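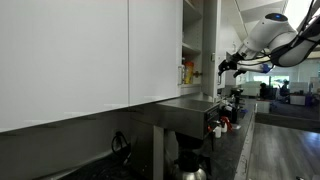

The upper cabinets, one door open.

My mother kept her spices in alphabetical order, and I would like it noted that I did not inherit this. I inherited the spices. When she moved to a smaller place in June she handed me a cardboard box with 33 jars in it, and told me that most of them were still good. Most of them were older than my car.

I went through the box over two evenings. Four jars of cumin, all started. A bag of dried limes that had turned into something you could load into a cannon. Nutmeg, whole, enough to see a family of five through several centuries of eggnog. One jar said only "for fish" in my grandmother's handwriting, and smelled of dust and a little of pencils.

The experts want you to throw out ground spices after a year or so. I have read this in several places and never met a person who does it. My friend Raghda Awad came over to help and turned out to be of the opposite faction. She opened a jar of allspice, sniffed it, said "that's just brown," and then put the lid back on and returned it to the shelf. I asked why. She said you never know.

So we made rules. Anything that smelled like its name could stay. Anything that smelled like a different spice could stay if it was a nice one. Anything that smelled like the box went in the trash, and I was not allowed to take the trash out myself, as I had been seen looking at it.

By ten at night we had lost 13 jars and gained a headache. I kept "for fish." It isn't going on any fish.

Then I did the foolish thing and went shopping for replacements. There is a store called Boutros across from the bus depot that sells everything by weight, and the smallest amount they will sell you of anything is 200 grams. I tried to explain that I live alone and wanted maybe a spoonful of sumac. The man behind the counter looked at me with real sorrow and weighed out 400.

I have been putting sumac on eggs, on potatoes, on popcorn, and once on a peach (fine, if you don't dwell on it). Raghda took some home in a sandwich bag. My neighbor Shadi Geagea took some too, and brought me back a jar of his own homemade chili paste in thanks, so now I have that to get through as well.

My mother called last night to ask if I had any cumin I could spare. She's run out.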